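When the arm did not let go

Jyoti Dixit has worked with the sorting arm at Dadell for 16 months, and she still remembers the morning of the fault very well. The arm had finished a pick, the program said the fingers were open, and they were closed.

"I looked at the screen first and not at the gripper," she told me. "This was my mistake. The screen said open, so in my head it was open."

She put her hand near the object to take it away. The arm began its next move and pulled her sleeve with it. She pressed the stop button and was not hurt, but the task was closed for six days. They read 1,617 lines of log in this time, and the cause was a small one. The software reported the command it had sent to the fingers. It did not report their real position.

"For months we trusted a message which only said what we had asked for," Dixit said.

The fingers now have their own position signal, and the arm must wait for it before it moves. The objects on the table are still everyday ones. A cordless drill is among the difficult ones, she explained, as it is heavy on one side and can turn in the grip. 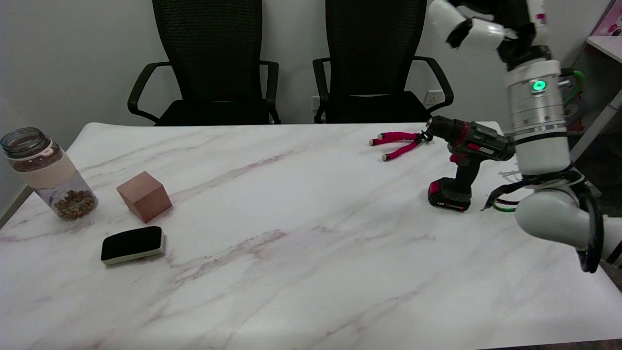
Rohani Lubis is less satisfied with the repair, and said that a second signal can also be wrong, so the rule about hands should have come before any new wiring. Dixit does not disagree. The rule is now written: nobody reaches over the table until the arm is stopped with the button, even for one second.

I asked if people follow it. "Mostly yes. When we are tired, less," she said. In the first weeks she wrote down 19 times when a person reached too early, and four of them were her own.

She would also like a louder sound before each move. The request has been sent, and she is waiting for the answer.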